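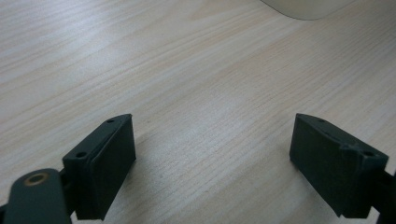 The science fiction drama Bultthorpe will be back for a third season in October, the streaming service Gretis has confirmed. The new episodes arrive 363 days after the second season ended with the town's power station going dark and the main cast split between two sides of the river.

Gretis announced the return with a short teaser that runs under a minute and has almost no dialogue. It opens on the empty ferry landing seen in the first episode, then moves to a council room where the sheriff, now with gray hair and a long scar over one eye, takes a seat at the far end. The last shot is a date on a wall screen: 2087.

That date has already caused plenty of talk among viewers. The first two seasons were set nine years earlier, and the show has never jumped forward before. The gray hair is the clearest sign so far that the gap is real and not another of the dream episodes that annoyed part of the audience last year.

Rarkex, the production company behind the series, said the time jump was planned from the start. In a statement, the company said the writers had an outline for the older versions of the characters before the pilot was filmed, and that most of the cast would play their own parts in makeup. Two of the younger roles have been recast, with the new actors to be announced later in the summer.

The makeup work was heavy. According to Rarkex, the sheriff's look took three hours to put on each morning at first, and the team had it down to less than two by the end of the shoot. The scar was changed twice after camera tests, and the hair is a wig. The actor had offered to go gray for real, but was talked out of it by producers, who needed the old look for flashbacks filmed in the same week.

Season three has eight episodes, two fewer than before. Each will run 50 minutes, apart from the finale, which is longer. Rarkex said the shorter order came from the writers and had nothing to do with money. It pointed to the big market sequence in episode four, which used 400 extras and took six nights to film, as the largest thing the show has done.

Fans of the ferry captain may have to wait a little. The character does not appear in the teaser and is missing from the first cast photo, but Gretis has listed the actor in the credits for at least three episodes. The doctor and her brother are both back from the opening episode. So is the dog - an older one, in keeping with the story.
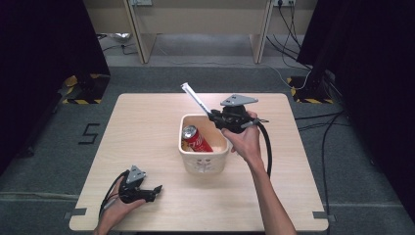

Gretis is also bringing back the watch-along that ran with last year's finale. All eight cards for the guessing game will be free to print from the show's page a week before the premiere, and the rules are the same as before. Each person at the table writes down who they think will leave town by the end of the night, folds the slip and drops it in a bowl in the middle. Any open container will do for the slips, and something like the white one here, with room in it for a soda can, is plenty for a family or a group of friends. The slips stay folded until the credits.

The music will change as well. The theme used in the first two seasons has been recorded again with a smaller group of players, and a slower version is heard under the teaser. The composer has stayed with the show.

Gretis has also picked up Pretorius, a six-part legal drama from the same production company. It is set in the present day and has no link to Bultthorpe, though two of the supporting cast appear in both. Filming on that series has finished and it is expected early next year.

The first two episodes of Bultthorpe will be released together at 9 p.m. Eastern, with one a week after that. Seasons one and two are available on Gretis now, and a recap will be added to the service before the new season begins. No decision has been announced on a fourth season. Rarkex said only that the third has a proper ending and that the sets at the ferry landing have been kept in storage.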